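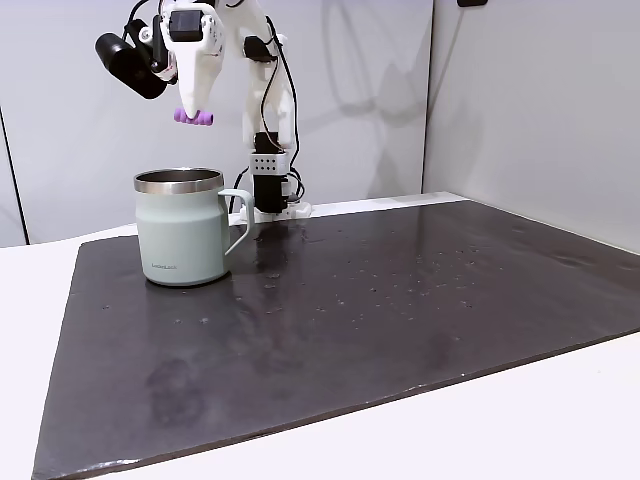
The green mug, on the dark sheet

From: the Kaditz end of the list
To: Riltus list (mugs, flasks and kitchen stuff)
Date: 21 July 2021
Subject: Re: Re: steel-lined mugs, handle or no handle?

Hi all,

Sorry for the slow answer, I've been moving my kitchen from one side of the apartment to the other (long story, involves a sink) and the laptop was under a pile of dish towels for most of it.

The message I'm answering, trimmed a bit:

> I'm down to my last good mug and I want one with a metal inside
> this time, because I've chipped 2 ceramic ones since October and
> I'm tired of buying them. The question is whether to get one with
> a proper handle or one of those straight tumbler things. My
> worry with the handle is that it takes up so much shelf. My
> worry with the tumbler is that I'll knock it over reaching for
> the phone, which I do a lot.
>
> Also, does anybody have a pale one? Do they stain? My sister-in-law
> swears that anything lighter than navy looks awful inside a month.
> And what do you put under it? My desk has a ring on it already
> and I'd like to stop at one.

OK, so. Handle! Handle every time. The green one at the top is a LocknLock, a soft sage color with a matte finish, and it gets a little wider toward the bottom, so you get some belly down low where you want it. I had a skinny tumbler before (a Grosier, bought in a train station, lid lost within the week) and I tipped that thing over more times than I'd like to put in writing. Papers, keyboard, once a library book that I had to pay for. A mug with a wide foot just feels calmer on a desk, that's the best I can do to explain it.

On shelf space you're right, the handle sticks out and there's no arguing with it. What I do is turn every handle to face the back right corner, so they all nest into the gap beside the next mug. My shelf is 52 centimeters wide (yes, I measured, there was a sink involved) and everything I use daily fits on it with the tea tin at the end. If you have hooks under the shelf, even better, only check the hook is big enough first. The handles on these tend to be chunkier than on a china cup and mine didn't fit over the little brass hooks at all, so now the hooks hold measuring spoons.

About staining. Outside, I've had pale ones for years and never found them bad. A matte finish does pick up a gray smudge from newspaper or from pencil if you're a pencil person, and that comes off with dish soap and your thumb. Don't use the green side of the sponge! I did that on an older cream-colored one and left a shiny patch by the handle that I looked at every morning until I gave it away. Inside is another matter, steel goes brown with tea no matter what color the outside is, and for that I use a spoonful of baking soda with hot water and leave it until I remember it. The rim is where I'd go slowly. Tea creeps up to where the steel meets the color and sits there, and an old soft toothbrush is the only thing I've found that gets at it.

What to put under it: I've gone off coasters. They slide, they stick to the bottom of the mug and then drop off halfway to your mouth, and the cork ones smell after a while. A big flat sheet of something dark is much nicer. Charcoal is a good color against a light mug, I think, and you can shove it at any angle on a white table and it still looks fine. The downside is that anything dark and a bit glossy shows every speck and droplet, so if that kind of thing bothers you, get a lighter one or keep a cloth close by. It doesn't bother me. I wipe it when company's coming.

If you want a cheap one to try, Obi had plain dark mats in a bin by the registers the last time I was in. I bought 2, one for the desk and one that went straight under the toaster.

One thing I'd like to ask back, to anybody: how are you all drying the lids? Mine never seem to dry in the groove where the seal goes. I've tried standing them on edge in the plate rack and they roll off. I've tried taking the seal out, and then I can't find the seal.

Let me know what you end up getting, and what color!

Bye for now from Kaditz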